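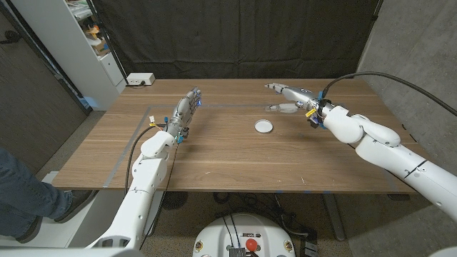
Vasanthi Fakir replied: Before you sand anything, what did you wipe the table down with, and did you leave it to dry overnight?

Hi Vasanthi, thanks for getting back to me so fast! Plain warm water and a drop of dish soap, then a dry towel. I did the corner by the window on Saturday and it's still tacky this morning, so I'm guessing soap isn't the fix (I was really hoping it was).

Bit more background, as the form only gave me one tiny box. It's the Trevico table, the wooden one, medium brown. I bought it secondhand for 185 and oiled it myself with the Lowther oil in October. Two coats, maybe a heavy second one, I got carried away. It looked gorgeous for a week! Now anything with a flat bottom sticks to it a little, and the tape I put down to mark out a rectangle has me worried too. It's gray tape, and I have no idea what it'll do to the finish when I peel it.

Tried so far:
- soap and water, no change
- window open all day, no change
- rubbing hard with an old T-shirt, a bit better, but my arm gave up after 4 minutes

Vasanthi Fakir replied: Sounds like too much oil left sitting on top. Try mineral spirits on a lint-free rag, a small patch first, with the windows open. Lay the used rags out flat outside to dry, please don't ball them up. For the tape, warm it with a hair dryer on low and pull it back slowly, close to the surface.

OK, did a patch near the edge last night and it's smooth! No drag at all when I run my hand over it. I'll do the rest once I've bought more rags. Haven't dared touch the tape yet, so can you keep this ticket open until I have?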